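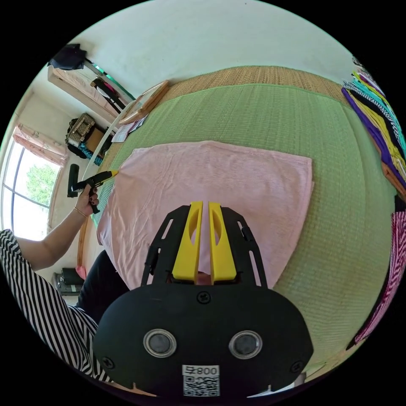

Ebihara Woven Floor Mat: suitability for sorting and folding laundry

Household Equipment Reviews, Diladgate Residential Services
December
By Setsuko Yoshida

Print this page | E-mail this page

The Ebihara mat is sold as a general floor covering for sitting rooms and bedrooms. Diladgate Residential Services was asked to consider it for a narrower purpose, namely as a surface on which residents can sort, smooth and fold clean laundry while seated on the floor. Many of our smaller flats have no table large enough to take a bath towel laid out flat, and beds are often in use by other members of the household at the time the washing is brought in.

The mat reviewed is the pale green version, with a fine weave and a tan woven edging. It was bought at the ordinary price from the Lovgate store and used at our Willumus building for 10 weeks. In that time almost 250 articles were folded on it, the greater part being towels, T-shirts and pillowcases. Larger bedding was tried on one Sunday only.

Setting out

The mat is supplied rolled and tied. On first use the two ends lifted and had to be held down overnight with books. After this they lay properly flat and gave no further trouble, provided the mat was rolled with the patterned side outwards when put away. The supplier's leaflet does not mention this point and it would be helpful if it did.

One adult can carry and unroll the mat without difficulty. It does slide on polished floors. On carpet and on the cork flooring used in most of our hallways it stayed in place, but on varnished boards it moved each time a heavier towel was pulled straight. A thin rubber underlay, bought separately, put this right. Residents with varnished floors should allow for the extra cost.

Folding and smoothing

The surface performed well for flat work. The weave is fine enough that light cotton passes over it without catching, and a towel can be turned over or drawn towards the user without the mat coming with it. The small grid of the weave was also found useful as a guide for keeping edges square, particularly when folding in thirds. This was not a feature we had expected to comment upon.

Pale and mid-coloured articles are easily seen against the green. Creases show up clearly, which encourages smoothing by hand before the first fold is made. Dark socks and underwear are equally easy to find. The one exception was a set of sage flannels belonging to the Willumus guest room, two of which were overlooked and rolled up with the mat.
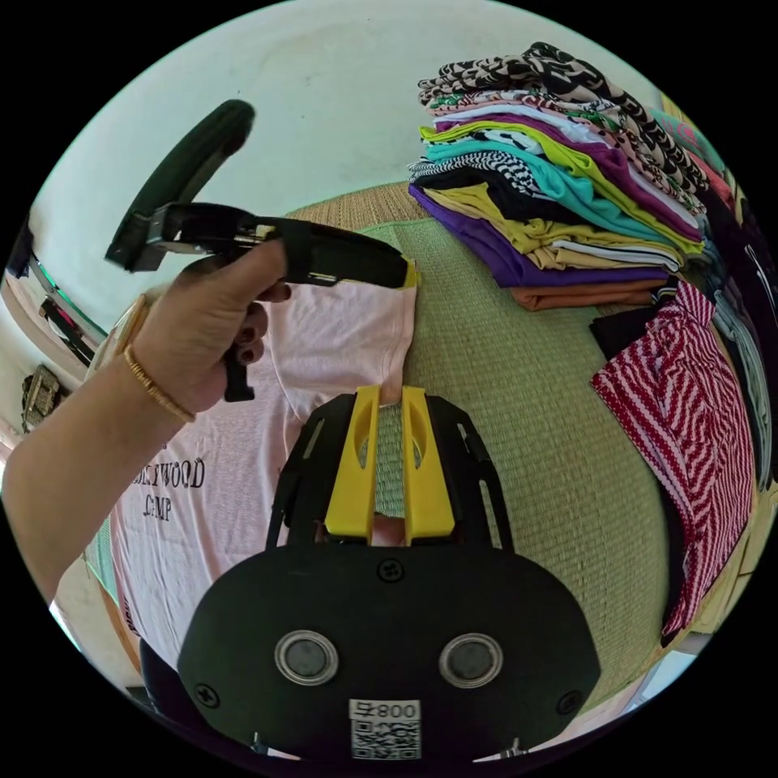 T-shirts require a little more care than towels. The body of the shirt lies well, but sleeves tend to fold under at the shoulder and should be drawn out before the sides are brought in. Printed shirts should be laid with the lettering downwards if the intention is to have it on the front of the finished fold. Jaqueline Figueroa, who tested the mat on behalf of the family flats, reported that children's shirts could be laid out in pairs and dealt with together, and that this saved her a good deal of reaching.

Fastenings are a weakness. Metal zips and the hooks on one garment caught in the weave and raised a short loop, which was pressed back with the end of a spoon but can still be felt. We advise closing zips and hooks before the article is placed on the mat.

Comfort

The mat offers very little padding. Short sessions present no difficulty, but those kneeling for longer than one basket of washing will want a cushion. Users sitting cross-legged found that the far side could not be reached comfortably when a full bath towel was laid out, and preferred to work across a corner. Residents who find it hard to get down to the floor or up again should not be steered towards this product, and a folding table would serve them better. The Service intends to review two such tables in the spring.

Care and wear

Lint collects in the weave and is best removed with a soft brush, working along the grid. A vacuum cleaner on its lowest setting was also satisfactory. The leaflet states that the mat should be wiped with a well-wrung cloth and dried flat, and that it must not be machine washed. Damp laundry should not be left on it. A wet flannel forgotten there for an afternoon produced a faint mark, now much reduced though still visible in daylight.

The tan edging remained firm throughout. A few stitches have loosened at one corner, where the mat is usually picked up - this has not grown worse since it was first noted in the third week.

Storage

Rolled and tied, the mat stands upright in a cupboard or behind a door. The tie supplied is rather short and was replaced with a length of cotton tape. It should not be folded, as the crease does not come out fully.

Findings

The Ebihara mat is recommended for residents who already fold their laundry on the floor and would like a clean, even surface for it. It is recommended with reservations for flats with varnished boards, where the underlay should be regarded as necessary. Mats may be borrowed from the Willumus office for up to a fortnight before purchase, and requests should be made at the front desk before 4 p.m.

Print this page | E-mail this page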